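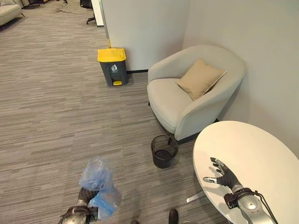
According to Gladys Alvarado, the lining step should be scored separately from the bottle step, or a good run of one hides a bad run of the other. The Wetska protocol now does this, and section 4 has been rewritten to match.

4. Setting up and scoring the tidy-up task

The task has two stages. In stage A the robot fits a bag into a small wastebasket. In stage B it picks up a bottle from the table and puts it in the wastebasket. Both are run by one policy, trained on 524 demonstrations, and no reset is allowed between the stages.

4.1 Before the trial

1. Put the robot in stand mode and wait for the balance controller to report ready.
2. Start the Rarkow logger and check that both hands are sending joint positions.
3. Place the wastebasket within reach of the left hand.
4. Load the trial list. Do not change the order by hand.

Caution: keep one person on the stop button for the whole trial. Nobody else should come within reach of the arms while the motors are live.
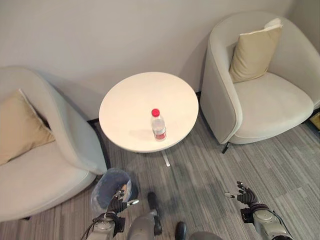

Stage B is scored from the first movement of either arm towards the table. The time limit is 60 seconds. Start positions come from the trial list, and the bottle must be upright at the start of the stage. A position near the middle of the tabletop, with the red cap uppermost and the armchairs left either side, is a normal start and needs no special entry. If the bottle tips over before the robot touches it, stop and mark the trial void.

4.2 Scoring

5. Give stage A one point if the rim of the bag is over the edge of the wastebasket and stays there when the hand lets go.
6. Give stage B one point for a grasp that clears the table and one for a release into the wastebasket.
7. Enter the scores before playing back the log.

Note: a bottle that lands on the rim and then falls in still counts. One that falls outside does not, even if the robot picks it up again.

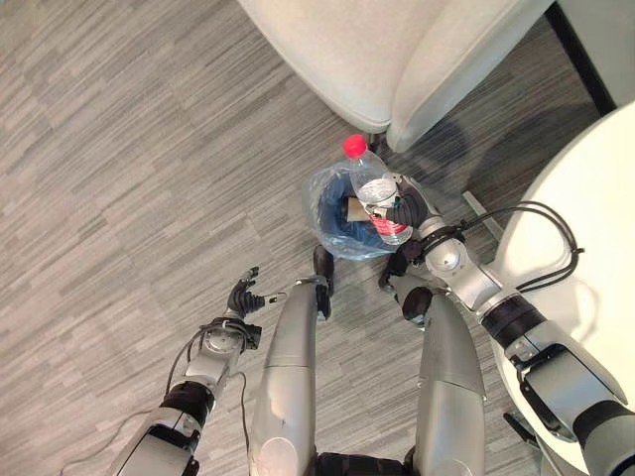 Can the two stages be trained as separate policies?
They can, but our results got worse. The joined version completed both stages in 79 per cent of trials and the separate pair in 35 per cent. Most of the losses came at the handover, where the second policy started from arm poses it had not met in training.

4.3 After the trial

8. Return the robot to stand mode and stop the logger.
9. Copy the log to the Skusero folder and add your initials.
10. Check the fingertip pads for wear. Report any damage to Yhon Paucar before the next trial.

The hand calibration in section 5 must be repeated if a fingertip pad has been replaced.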